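Week 6 handout: pricing small goods, markup vs margin

Read before seminar. Bring a calculator, phones are ok.

Markup = profit divided by cost. Margin = profit divided by selling price. Same profit, different bottom number. People mix these up every year and lose marks.

Buy at 79, sell at 100. Profit 21. Margin 21%. Markup is 21/79, so 26.6%.

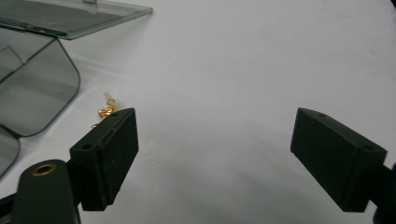
Page last changed: December

Going from one to the other:
markup = margin / (1 - margin)
margin = markup / (1 + markup)
Use decimals, not percents. 0.21 not 21.

Case A, Drisden (market stall, jewelry and hair things). Takings for the month 2117, cost of goods 1506. Gross profit 611. Margin 611/2117 = 28.9%. Markup 611/1506 = 40.6%. Stall rent NOT in there yet, that's gross only. Net comes next week.

Question we ran out of time for: what if Drisden cuts every price by 10% and sells the same stuff? Takings 1905.30, cost doesnt move, profit 399.30. So a 10% cut takes off more than a third of the profit. Check it yourself.

Small items like earrings: cost per pair is low so the markup looks huge, but packaging and card fees eat into it. Put these in cost per unit if they go up with each sale.

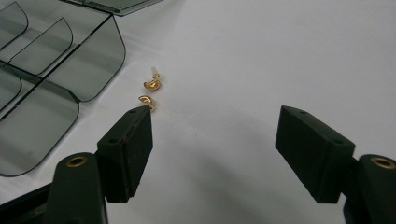

Teguh Harahap
Course tutor, Small Business Accounts

Case B, Omum, is on the back of the problem sheet. Omum quotes markup, its supplier Mimeva quotes margin. Convert first, then compare. Dont average the two.

Also know for the quiz:
- keystone pricing (double the cost, so markup 100%, margin 50%)
- break-even units = fixed costs / (price - variable cost per unit)
- discount comes off price, never off cost

Reading: Tekleab packet, the part on stock valuation. Skip the tax section, diffrent rules now.

Problem sheet in the tray by noon.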